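One last ride on the Dranby turboprop

I wasn't going to write about this one, because a 50-minute hop to an island isn't most people's idea of a trip report. But three of you emailed after I mentioned it in the comments, so okay, you asked for it!

The Fulberg to Dranby route has been flown by the same little turboprops for as long as I've been paying attention to airplanes. Come October they're gone and the route goes over to regional jets. I'd flown it once, in the dark, in an aisle seat, with a cold. That didn't seem like a proper goodbye. So I booked a same-day round trip for 22nd May, 217 dollars all in, and talked Janaína Andrade into coming along (she likes islands, I like propellers, everybody wins).

Getting the right seat

If you want to do this, pick your seat early. Row 7 on the left puts you right beside the prop and the landing gear, and watching the wheels fold up on takeoff is half the fun. Row 2 is quieter but all you get is the nose of the engine. I paid the seat fee without complaining, which for me is saying something. Janaína took the window on the way back and I've nearly forgiven her.

What I packed

Almost nothing. The overhead bins on these planes are tiny and a normal roller bag gets tagged at the steps, so I went with a small backpack. Water bottle, charger, notebook, a sandwich from home, and something warm for the cabin. It gets chilly up front, especially by the door.
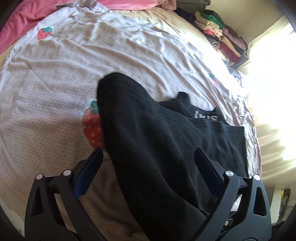 The flight out

Boarding was on foot across the ramp, which I will never get tired of. Our first officer, Yulan Lu, came on the speaker and said she'd be moving over to the jets herself and was going to miss this one. You could hear she meant it. Then that noise — the whine, the cough, the whole cabin humming in your teeth — and we were off the ground before I'd finished putting my phone away.

We leveled off low enough to pick out individual boats. The Reriswood ferry was heading out and we passed it like it was parked. Coffee came in paper cups, with a cookie. The approach into Dranby comes in over the harbor and then turns hard left, and I had my forehead on the glass the whole time like a little kid.

Four hours on the ground

We walked into town, ate fish soup, walked back. The terminal has a wall of old route maps that I'd missed last time, and the lady at the cafe let me have a timetable from behind the register. It's on my fridge now.

I still want to try the jet when it starts, and I'll probably end up liking it. If anyone knows whether they're keeping the early morning departure, let me know in the comments, the website still shows the old schedule.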